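Distura shared workshop – build help tickets
Ticket 263: Right hand lets go of round things on the way out of the shelf
Opened by: Tülin Kılıçarslan
Status: open, waiting on parts
Build: two arms, two hands, one basket (the "shopping" build)

Right, I've put this off for ages because I kept thinking I'd sort it out on my own, and I haven't, so over to you lot.

Quick recap for anyone who doesn't come in on the evenings I do. The job is fetching fruit and veg off the white cubby shelves and dropping it in a basket. Left hand holds the basket by its handle and stays put, right hand does the reaching. The arms run off the Peteo controller boards and I do all the planning in Evov on the old desktop under the stairs (the one with the noisy fan, sorry everybody). It has been brilliant fun and I'd got quite smug about it by June. Soft things, leafy things, boxy things, all fine!

Round things are not fine. The hand goes in, closes up nicely, the log says it has a grip, and then somewhere between the back of the cubby and the front lip the fingers relax and the thing rolls out. It doesn't happen every go. I did 70 runs with the same apple and lost it on 19 of them, always on the way out and never on the way in. The apple is now in a sorry state and I've had to buy a bag of them.

What I've tried so far, in no sensible order:

Grip force up. I'd been running it at 900 in the hand settings (no idea what the units are, the manual just says "counts") and I pushed it to 2,000. Fewer drops at first, then the hand got warm and threw a current warning, so I put it back.

Slower exit. Halved the speed of the pull-out. No change that I could see, apart from me getting very bored.

New fingertip pads. Cut them from a bicycle inner tube and glued them on. Better on shiny things, but the drops carried on, and one pad came off inside a cubby and I had to fish it out with a ruler.

Different cubby. I thought it might be clipping the side panel, so I tried one with more room. Still drops, perhaps a bit less often, but I only did a handful of runs before I had to lock up.

Restarting everything. Obviously. Twice.

I also went through the logs, which took a whole evening and most of a packet of biscuits. On the bad runs the little finger current dips first, then the ring finger, then the rest go more or less together. On the good runs they all sit flat the whole way. There's nothing in the warnings at all, and as far as Evov is concerned the hand has been told to stay shut the entire time. So either the hand is ignoring it or something is getting lost on the way down the arm.

My money was on the grip shape. I've got it coming in with one finger reaching out underneath the apple and the others curling up the right side, and I did wonder whether I should be taking it from the top instead, like the claw machine at a seaside arcade. The trouble is the dividers don't leave much space for that, and every top grab I've planned so far has Evov moaning about the wrist.

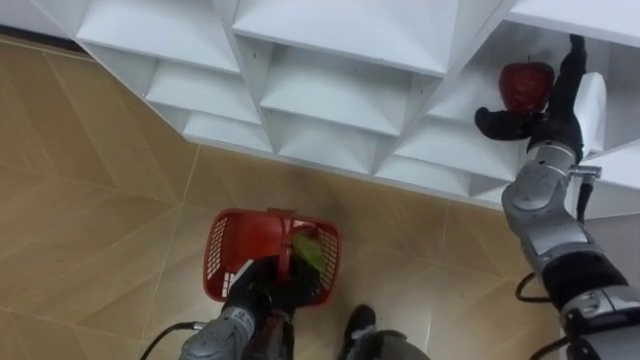
Lleucu Bowen: I don't think it's your grip, Tülin, I'd leave those fingers exactly as they are. If the currents go down one after another like that, it smells of wiring to me. When you plan the pull-out, does the forearm roll at all? Mine had a hand lead that was fine straight and rubbish twisted, and it only ever went wrong past a certain angle. Take the fruit away, shut the hand on nothing, roll the wrist by itself and watch the numbers.

Thank you!! I hadn't even thought of taking the apple out of it. Went in and did just that last night, hand closed on thin air, arm well away from the shelves, rolling the wrist a few degrees at a time.

And there it was. Flat, flat, flat, then at a bit past halfway the little finger wobbles, then the ring finger, same order as before. Roll it back and they all come up again, good as gold. I did it over and over because it was so satisfying. Then I held the lead still near the wrist bracket with my thumb (arm stopped and in hold, please don't write in) and wiggled it gently, and I could make the dip happen without moving the arm at all.

So it looks as though the hand isn't getting steady power once the forearm has rolled that far, and a round thing is the first to go because there's no corner to catch on. The leafy stuff was probably slipping as well, it just wasn't rolling anywhere.

For now I've done two things. I've capped the forearm roll in Evov so it stays on the good side of the wobble, and I've re-routed the lead with a bigger loop and a soft tie where I'd had a tight plastic one. With both in place I ran a short batch before closing and kept hold of every apple. I'm not calling it fixed. The cap means I can't reach the far corner cubbies, and I'd like those back.

Still to do:

Replace the hand lead. Wanyama have the right connector but it's on back order, so I've put my name down for one and a spare.

Take the cap off once the new lead is in, then do the full 70 again with the same settings so I can compare like with like.

Put grip force back to 900 in the saved profile. I think I left a copy at the high number, called "test_new_final", so if you borrow my build please don't load that one.

Lleucu, if you've still got the dead lead off yours, could you bring it in? I'd love to cut the sleeve open and see where it broke. I've left mine in the blue tray by the soldering station with a label on for when it comes off, and there are spare apples in the fridge, middle shelf, help yourselves to the ones without dents.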